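Frequently asked questions: teaching the arms by hand

Welcome! If you've just signed up for bench time at Sellmont, or you're only curious about what goes on over there, start with these. They come from our sign-up desk, our inbox and the Monday open evening. We update the page when a question comes up often enough.

Do I need to know how to program?

No. You'll move a pair of small leader arms with your own hands, and the two arms on the bench follow along. The software records the joint positions and the camera views while you work. Training happens afterward on our machines, and you're welcome to sit in on that part if you like watching numbers go down (some of us really do).

What's the difference between remote control and hand guiding?

With remote control, you sit at the leader arms and the follower arms copy you. With hand guiding, you take hold of the robot itself and push it through the motion. We use remote control for nearly everything with two arms, as your own hands and sleeves stay out of the camera view. Hand guiding is great for a single arm and a simple path, and it's a lovely way to get a feel for how far the joints can reach before you try anything harder.

What kinds of tasks do people teach?

Desk tasks, mostly. Tidying pens, opening and closing things, passing an object from one gripper to the other, putting papers in a pile. We love desk tasks! The objects are familiar, everyone has an opinion about the right way to do it, and there's a surprising amount of skill hidden in something you'd do without looking. Our longest-running project is called Trumolico, and it's all two-armed work on an ordinary cluttered desk: laptop, stationery, leaflets, small drawers.

Why do you leave so much stuff on the table?

A model that has only ever seen a bare table gets confused the first time somebody leaves a notebook out. We want the clutter in the recordings from day one. Between batches we shift things, swap some of them and turn the big ones to a new angle. The object you're working with matters most, of course, but the rest of the desk is part of the lesson too.

Why two arms? Wouldn't one be easier?

Easier to drive, yes. But plenty of small jobs want one hand to hold and another to work, and once you've tried it with a single gripper you'll be begging for the second. The tricky spot is the middle, where both grippers come close together over one object. Go slowly there. Bring in one side, let it settle, then bring in the other. If both are moving at once, you'll tend to watch one and forget the other — everybody does it in their first hour. 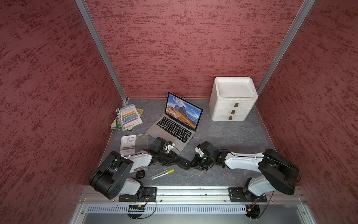

Wouter Koster would add that the meeting point deserves its own practice session, with no recording running at all. He wrote to us after his second visit to say that he'd spent the whole first one fighting his own left hand, and that twenty quiet minutes of just bringing the grippers together and apart did more for him than any of the tips on this page. We've since made that the standard warm-up. Thanks, Wouter!

How many demonstrations does one task need?

It depends on the task, but our usual target is 200 good ones. For anything with a handoff we plan for 240. The pen task in Trumolico worked nicely after 164, and we stopped there and moved on to something harder. Please don't treat that as a promise for your own task, though. A job with one object that always starts in the same place can need far fewer, and a floppy object can eat up your whole week.

What counts as a good demonstration?

Smooth, unhurried, and done the way you'd want the robot to do it. Start with both arms in the home pose. Do the task. Return to the home pose and press the left pedal to save. Long pauses are a problem, as the model can learn the pause along with everything else. If you need to think, think before you start.

Small corrections are fine, and even welcome. If the gripper lands a little to one side and you nudge it over, keep going. Those recoveries are some of the most useful seconds in the whole set.

And if I drop something?

Press the right pedal to discard, put the object back on the table and go again. You won't be charged for the time and there's no score. If you drop something and pick it up again neatly, you can save the take, but tag it "recovery" in the note box so we can find it later.

Can I bring my own objects?

Please do! Things that fit between the gripper fingers work best. Shiny, see-through and very thin objects are harder, both to hold and to see. Leave anything fragile or precious at home, and skip liquids entirely. Tell us ahead of time if your object has a battery in it.

Is it hard on the hands?

A bit, at first. The leader arms are light, but your shoulders will notice that you're holding them up. Most people grip too hard in the first half hour. We keep sessions to 2 hours with a break in the middle, and we'd much rather have you stop early than push through and record sleepy demonstrations. Adjust the chair before you start so your elbows rest at your sides.

What software do you use?

Recording runs on Zallum, our own little tool. It shows the camera views side by side, a timer and the number of saved takes. You'll need to know the two pedals and the note box, and that's it for your first session. If you want to dig into the files afterward, ask for the short guide at the desk.

My arms don't line up with the robot's arms. What now?

Stop, put the leader arms back in their cradles and hit "re-sync" in Zallum. Keep your hands off while it runs. If one joint still looks off when it's done, call someone over before you try again. Never pull on a follower arm that's under power to straighten it out.

Where's the stop button?

On your right, within easy reach of the chair. Use it any time you feel unsure. You'll press it once as part of your introduction so that it doesn't feel like a big deal later.

Can I see the robot do my task by itself?

Yes, and it's a wonderful thing to watch! Training usually runs overnight, and we hold a viewing the following week for everyone who recorded. The first tries are often clumsy. You may spot your own habits in there, like the odd little wrist turn you never knew you had. We run each task with the objects in new positions, note where it goes wrong, and often ask people back to record more of exactly those parts.

Do you share the recordings?

Recordings made for Trumolico are shared with the other groups on the project. Recordings of your own task stay with you unless you tick the sharing box in the sign-up form. The cameras point at the table and there's no sound, so you can chat while you work.

Can I bring kids or a school class?

Classes are welcome in the Jansen room, where we have a single-arm setup with hand guiding. The two-arm bench is for ages 16 and up. Groups should write to us first so we can set out enough chairs. The next class dates open in October.

How do I book?

Use the form on the bookings page and pick "first session" if you're new. Evening slots go fast, so try a morning if you can. If your question isn't answered on this page, ask at the desk or send it through the same form.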